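Shadow boards, part 1 of a thread. I have laid out four for the Valport shop since March and the method has settled down enough to write up.

Base is a white rectangular sheet. White shows dirt, and it also shows an empty outline from across the room.

Print the outlines, don't trace them. Tracing with a marker adds the width of the pen and the angle of your hand. Scan the part flat, offset the contour 2 mm, print at full scale.

Check the scale before you commit. The Punholm board came back from the printer at 97 percent and 16 parts no longer matched their outlines.

Divide the sheet into panels, one per job step. The Gillitz kit has 63 parts and people were hunting all over it until I split it up.

One color for the parts, if you have the choice. Blue on white reads well under bad light – gray does not.

Dark tabletop underneath. The edge of the board is then easy to find and square up.
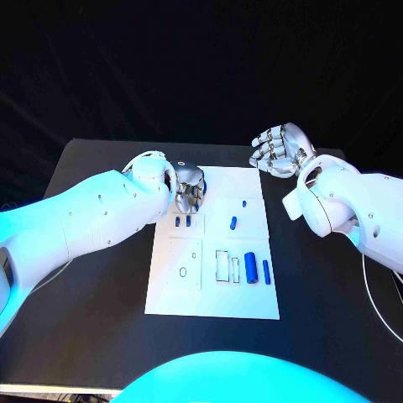 Do the outlines need part numbers as well?

Only where two parts share a contour at different thicknesses. Put the number inside the outline, so it is covered when the part is in place.

Next up is the Sundaram layout. Same panel grid, longer parts, and I still have to decide whether the two longest go diagonally or get a sheet of their own.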